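3.2 Gathering demonstrations in simulation

We collected every example used in this paper in simulation, and we want to spend some time on how, since this is where most of our gains came from (and, we admit, where most of the fun was). The learning method in Section 4 is deliberately plain. What changed between our first weak policies and the ones we report is the data.

The task family is tidying small personal items with two arms. An operator drives both arms at once through a pair of hand controllers, and the simulator, Otness, logs joint positions, gripper commands and camera views at every control step. Each run begins with a randomized room: the wall finish, floor, rug, pictures and furniture are drawn from a library we call Orer, and a set of small objects is then laid out on one of the support surfaces. The operator gets a short written goal, such as "put the glasses next to the case," and works until the goal is met or the time limit of 70 seconds runs out.

Small items turned out to be a wonderful stress test. Boxes and mugs forgive a sloppy approach. A pen lying close to an edge doesn't, and neither does a thin metal rim that leaves the fingers almost nothing to close on. We saw operators invent approaches we hadn't planned for, such as nudging an object a little way along the surface before grasping it, or using one arm to block while the other one pushed. All of these stayed in the data. We only dropped runs in which the physics engine misbehaved, for instance when an object sank into the surface under it.

Figure 3 gives a view into one of the generated rooms. The arms take up very different poses, one with its gripper pointing up at the ceiling and the other reaching in along the shelf, where an eyeglasses case and several smaller things are set out. We like this kind of state a great deal as training data. The two arms are seldom doing the same thing, and a policy that has only seen them move as mirror images will struggle.
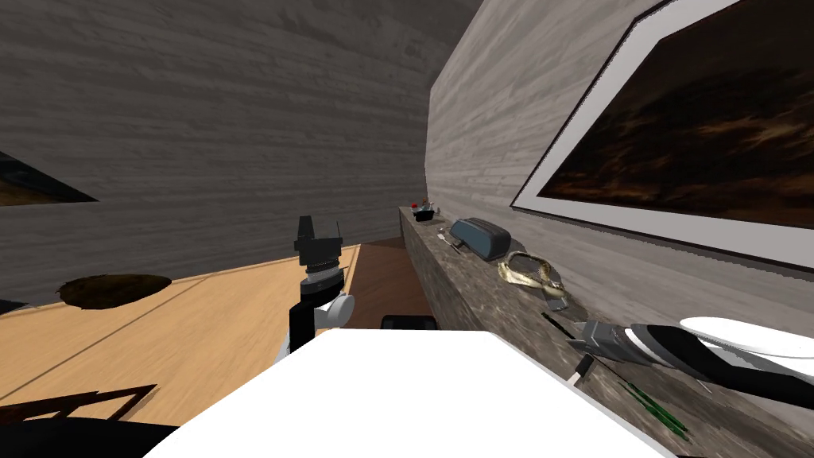
Figure 3. A simulated room with both arms in view and small items arranged along the shelf by the right wall.

Brynhildur Hauksdóttir, reading a draft of this section, objected that variety in the rooms and variety in the motions are separate matters, and that we had been talking as if the first would bring the second along. A new wall texture, she wrote, does nothing for an operator who always goes for the nearest object first. She asked us to measure the two apart before claiming anything about either.

She was right, and the answer was more interesting than we expected! We built two reduced training sets of 200 runs each. The first kept the full range of rooms but only used runs in which the operator started with the nearest object. The second held the room fixed and kept the full range of motions. On unseen layouts in the same room, the second set gave clearly better policies. On unseen rooms the order flipped, though by a smaller margin. Mixing the two sources beat both at equal size, so the full collection varies rooms and motions together, and the written goals now name which object to handle first.

The final collection holds 851 successful runs over 36 room layouts. Amparo Bustamante and Vega Valcárcel recorded most of them, with Emese Sárközi filling in the layouts where the first two had settled into similar habits. We found those habits easy to spot by plotting the gripper paths on top of one another: a healthy layout looks like a tangle, and a stale one looks like a rope.

Failed runs are stored too, with a label marking the step at which things went wrong. They aren't used for imitation, but the value estimate in Section 4.3 depends on them, and we would urge anyone building a similar set to keep theirs. Ours were being thrown away until March, and we still regret the loss.

Two details of the recording setup mattered more than we had guessed. The first was the operator's viewpoint. When operators could move the camera freely, they solved the task using views the policy would never get, and the resulting examples were hard to learn from. We now limit them to the policy's own cameras during a run. The second was pacing. Long pauses while an operator thinks teach the policy to stand still, so we trim any stretch in which both arms are at rest, leaving a few steps on either side to keep the motion smooth.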